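Dark Tables, Small Things
Tips from Teresa Coelho

I love a black tabletop! It makes a plain room look grown-up in one go, and I'd buy another tomorrow. But it does swallow small stuff (screws, beads, buttons, you name it) and it shows every crumb, so I have a few habits that I'm always pushing on my friends.
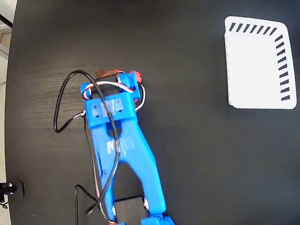
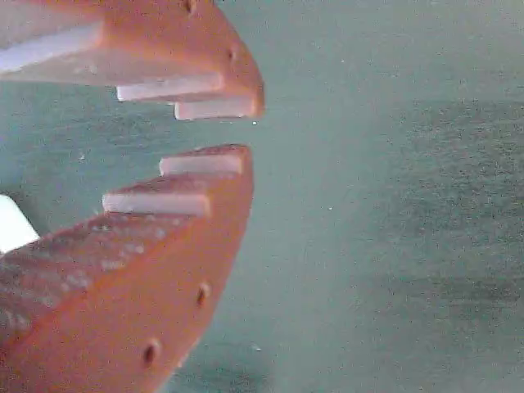
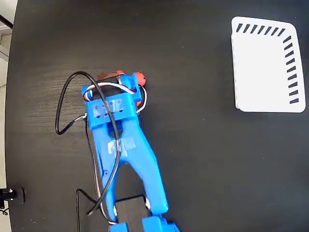
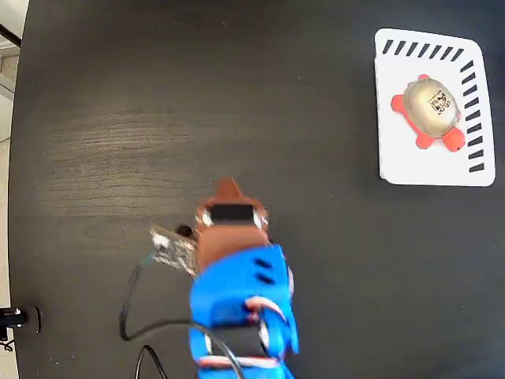
Put something pale down before you start anything fiddly. A sheet of card, an old place mat, the back of a calendar, whatever is in the drawer. You'll be amazed how much faster your eye finds things! Look at the little orange turtle on its white card in the fourth picture, you'd spot it from the doorway. A white plastic basket like the one in the third does the same job for bits that would roll, and you can carry the whole lot off when it's time for dinner.

For dusting, use a barely damp microfiber cloth and go with the grain, then straight over it again with a dry one. Skip the spray polish. It builds up, and by December my old table had a haze you could write your name in.

Not sure if a pale patch is wear or just light from the window? Crouch down and look across it from the other side. If the patch moves with you, it's glare, so put the cloth away and have a coffee.

Rosário Amaral wrote in to suggest felt dots under baskets and trays. Four dots each, and no more scratches. Brilliant!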